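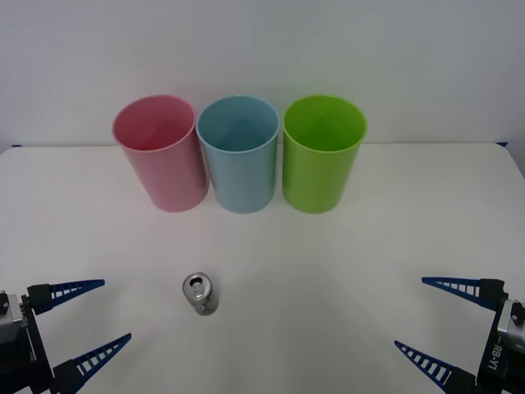

Collecting demonstrations for a two-arm tabletop task is mostly resetting the table. Operators forget that, rush the resets, and you end up with a day of data where every start looks the same. So these notes are mainly about the start. The layout we use for the sorting set is three plastic cups in a row at the back - pink, light blue, green - and one drinks can out in front, with both grippers open before anyone presses record. Blue tape at the two ends of the far table edge. Leave it alone please.

Written for new operators at Clendport. If you are on the Hulia rig most of it still applies, except the pedal.

Before you start

Wipe the table. Check the wall behind for shadows, close the blind if the sun is coming in. Camera view should match the reference still in the Tello folder, flick between the two and look at the table corners. If they jump, the camera has been knocked. Fix it now, not after lunch.

Home both arms. Open both grippers fully. A half open gripper at the start is the most common reason an episode gets thrown out and it takes two seconds to check.

Placing things

Cups go at the back, upright, close together. They dont need to be perfect. A cup leaning a touch is fine, a cup on its side is a different task and has its own label.

Swap the cup order every 6 episodes. Write the order in the log, left to right as the camera sees it.

The can moves EVERY episode. Left of centre, right of centre, nearer, further. Turn it as well so the tab points somewhere else. Empty cans only. Keep it where at least one arm can get to it without stretching, and if it sits nearer the left gripper then the left arm does the pick. Right arm stays parked. Don't help with the other hand, tempting as it is.

Recording

1. Read the prompt on the screen. Out loud if it helps.
2. Foot pedal down once, wait for the beep.
3. Count one, then move. We want a short still bit at the front.
4. Go in at a steady speed. No hovering over the can while you think. Think before the pedal.
5. Close, lift, move, let go, back off. Back off properly, fingers clear of everything.
6. Arms home, pedal again.

If you miss the grasp, try again once in the same episode and tag it "retry". Those are useful, the model needs to see how to recover. Two misses, stop and bin it. Same if you knock a cup over, unless the session is down as a mess session.

Hands out of view until the second beep. Sleeves too.

How many

A session is 200 kept episodes. Not 200 recorded, kept. Most people need more than one sitting and that's fine, tired driving looks tired when you play it back. Running total for this task was 1143 at the end of February, target is 2260, so no need to break anyone's wrists over it.

Checking

Every session, play back the first few and the last few at double speed. Looking for:

- start frame with a gripper not open
- can in the same place over and over
- dropped camera frames (Zavex shows a red bar under the clip)
- prompt says one cup colour, episode goes to another

The last one is the worst becuase it trains fine and you only find out weeks later. Rigoberto Usuga wrote a small script that lists prompts next to the end frame, it's in the tools folder. Run it before you upload. If a label is wrong, fix the label and keep the episode. Dont re-record just for that.

Uploading

Name the session with rig, task and your initials, no spaces. Upload goes overnight, leave the machine on. Sunday uploads are switched off for backups so anything recorded at the weekend goes up on the next run.

Pedal sticking, arms out of step, anything grinding - stop and message Vasilis Halilović. Spare pedal is in the drawer under the monitor.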